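Help > Kandier shelving > Set-up

Section 7: Putting the frame together

Clear a space before you open the box. The Kandier comes in more pieces than the drawing on the lid admits to.

1. Lay a cloth over the table. White plastic marks easily and Guvwood will not send you a new rail for a scuff.

2. Sort the bolts by length. There are two lengths, and they look the same until the last one won't fit.

3. Push each joint in by hand. If you are reaching for a mallet, turn the part round first. 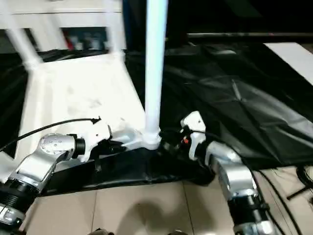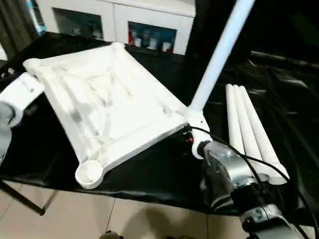
4. Stand the unit up with a second person, ideally one you are still on speaking terms with after step 2.

5. Tighten everything a half turn, then leave it overnight. It will creak. Let it.

Note: units with a serial number below 1156 use the old Bastos feet, which screw in the other way. We are sorry about those.

CAUTION: no more than 10 kg per shelf. Books weigh more than you think – so do cats.

If you have bolts left over, see Section 8. If you have shelves left over, go back to step 1.

Guvwood Home Storage | Contact us | Back to top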